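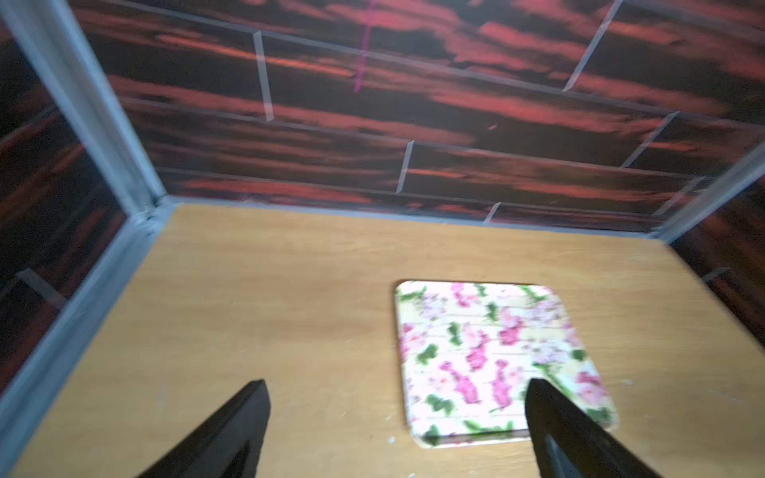

Floral tile, rounded corners, on the pale wood base.

1/ Notes on hard water, coasters and wood finish. I keep getting the same question about white rings on oak and pine, so the answers go in one thread. Posted Monday, July 22, 2024. I will add to it when the September batch is done.

2/ A white ring is moisture held in the finish. A black ring is moisture that reached the wood and reacted with the tannins. The first is a finish problem and can usually be fixed in an evening. The second means stripping and oxalic acid.

3/ Glazed tile does not absorb anything. Condensation runs down the glass, pools on the glaze and goes over the edge. A coaster with a rounded edge and no lip will do this on any humid day. Unglazed clay holds the water until it is saturated, then leaks out of the bottom.

4/ Felt pads underneath: useful against scratches, bad for moisture. A wet felt pad stays wet for hours against the finish. I use clear silicone bumpers, one per corner, so air gets under the tile.

5/ Finishes I have tested on offcuts, glass of ice water left overnight. Shellac: white ring every time. Hardwax oil (Fesitz, 2 coats): faint ring, gone by noon. Water-based poly (Clumero, satin): no ring. Paste wax alone: ring, plus a dull patch after wiping.

6/ Room was at 70 degrees F for all of these. Humidity was not controlled. Treat the results as a ranking and nothing more.

7/ Removing a white ring, mildest method first. Dry cloth, then a warm iron over a folded cotton towel, no steam, 20 seconds at a time. Lift and look between passes. Stop when the haze is gone.

8/ If heat does nothing, rub with a little paste wax on 0000 steel wool, along the grain. This changes the sheen. Plan on doing the whole panel so the patch does not show.

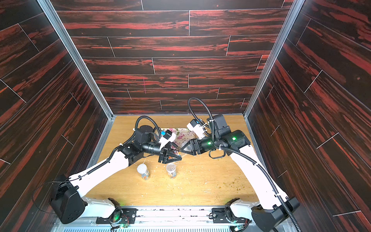
Dark planks on the walls, light oak color on the tabletop.

9/ On dark against light. Red and black grain hides water marks well because the eye reads them as figure. Pale oak hides crumbs and shows black rings. If you are choosing a top for daily use, choose for the stain you make most often.

10/ Grit does more damage than water over a year. A few specks under a hard tile will cut through satin poly when the tile gets pushed across the table. Wipe the underside too.

11/ For sanding between coats I go no finer than 320. One exception: the last coat of Golletti gloss, wet sanded at 3000 and then buffed. It looks good and shows every fingerprint.

12/ Someone asked about Lungu ring remover. I have tried it on shellac only. It softened the film and left a print from the cloth. Not tested on poly.

13/ Still on the list: cork-backed tile, soapstone, and a hot mug in place of ice water. Same offcuts, same finishes.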